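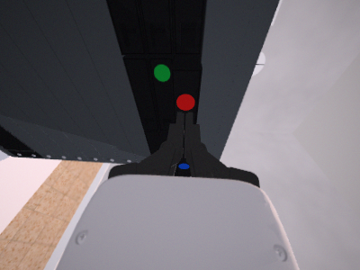
Jonalyn Yap 在上一篇文章下留言认为，一场发布会若以面料为主题，便不应把观众安排在距离T台五米以外的位置，因为坐在那里，羊毛与化纤看上去并无分别。她同时询问，Draltow 本季的编织系列究竟是否值得专程前往展厅细看。

上述意见，本人大体赞同。兹就该系列及相关问题作一较为完整的答复，并对前文中若干过于简略的判断予以补充。

一、关于发布会本身

Draltow 本季发布会于四月的一个星期四傍晚举行，共展出造型40套，席位200个，实际到场172人。品牌方在请柬中使用了“回归织机”的表述，并随附一小段未经染色的纱线。就形式而言，此次安排较去年明显克制：没有布景，没有现场演奏，模特按单列行进，全程灯光不变。

克制本身值得肯定，但由此产生的问题亦应指出。开场的十余套外衣均为深炭灰色，廓形相近，肩线一律下移，行进速度又偏快，观众尚未辨认出前一件的组织结构，后一件已经走到面前。以双层梭织为卖点的服装，需要停顿。 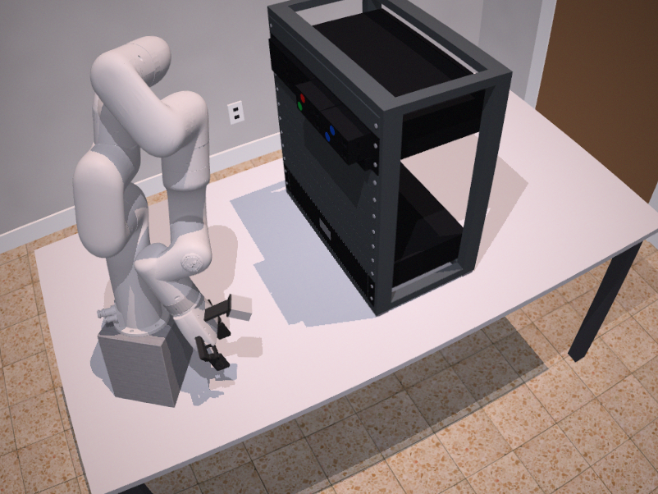 外衣部分的配色，是本季争议较多的一项。Draltow 过去长期依赖藏青与驼色，此次则几乎全部改用深灰，仅在衬里和袖口处露出浅色。本人对这一取舍持保留意见。深灰是否显得沉重，很大程度上取决于与之相邻的颜色：如上图，深灰色的高柜立于略带粉调的白色台面之上，两者明度相距甚远，深色的轮廓因而十分清楚。第十二套大衣采用的正是这种关系，内搭一件近乎白色的淡粉针织衫，领口处的层次一目了然。可惜其后数套又恢复为灰上叠灰，前述效果未能延续。

二、关于针织部分

针织为全场较为成熟的部分，其中五套由 Poduval 工坊承制。该工坊以手摇横机见长，过去多为其他品牌代工，署名的机会很少。本次节目单将其名称与 Draltow 并列印出，此举应予肯定。

具体而言，下列几点可供参考：

1. 长款开衫的前襟未使用罗纹，而以平针反卷收边。行走时门襟自然外翻，垂坠感良好，但久穿之后能否保持形状，尚待观察。

2. 高领衫的领部分为两段，上段纱支较细，贴颈而不紧。此处处理精细，然而在T台距离上几乎无从察觉，Jonalyn Yap 的批评在此尤为成立。 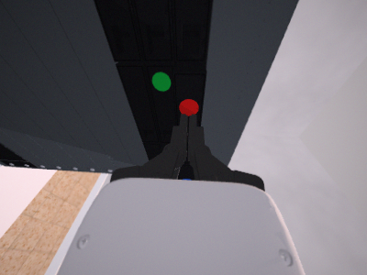 3. 半身裙以斜向移圈构成褶裥，未作任何车缝。裙摆展开时褶线略有参差，本人认为无须修正，过于整齐反而会失去手工横机的面貌。

4. 配套的手套与围巾造型平常，售价偏高，不建议优先考虑。

三、关于展厅

发布会次日上午，本人前往 Jedau 展厅查看样衣。展厅将全部造型按面料而非出场次序陈列，来宾可以直接触摸，亦可翻看缝份。外衣在此处的表现明显优于前一晚。双层梭织的正反两面密度不同，折叠时会产生一道柔和的弧线，这一特点在台上完全没有得到呈现。

其中一件短款双排扣外套，肩部省去垫肩，以两层面料之间的暗缝支撑廓形，试穿时手臂前伸、上举均无牵扯。 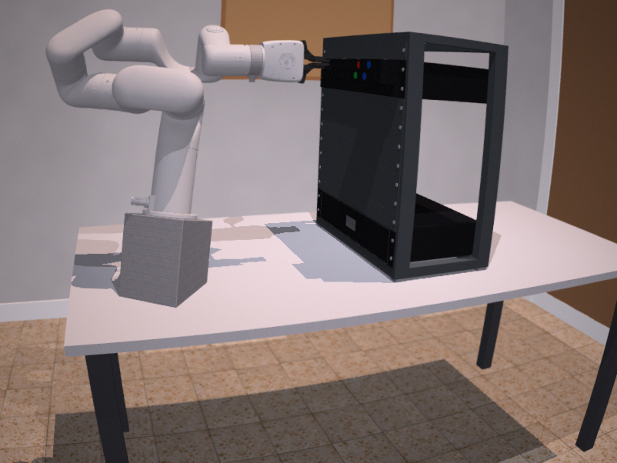

该外套的袖窿开得较高，袖身略向前弯，因此活动时衣身基本保持原位。类似的做法在男装定制中并不少见，用于成衣则需要较多的工时，预计零售价格不会低。展厅人员表示，最终定价将在订货结束后公布，本人未再追问。

需要说明的是，样衣与大货之间往往存在差距。去年 Cesov 的羊绒系列即为一例，展厅样衣手感丰厚，上市后的成品却明显偏薄，本博客当时曾作推荐，事后不得不更正。鉴于此，对 Draltow 本季外衣的评价，暂以样衣为限。

四、答复

对于 Jonalyn Yap 所提问题，答复如下：针织部分值得专程前往，外衣部分如时间允许可一并查看，配饰可以略过。展厅须提前预约，上午光线较好，适宜比较各档灰色之间的差别。

另，前文误将第十二套大衣的面料写作法兰绒，应为双层梭织羊毛，现予更正，并向读者致歉。

评论（5）　分享（40）

相关文章
· 羊绒的克重与手感：Cesov 系列更正说明
· 横机工坊署名问题之我见
· Jedau 展厅春季预约须知
· 双层梭织外衣的日常养护

联系博主　|　版权所有，转载请注明出处　|　返回顶部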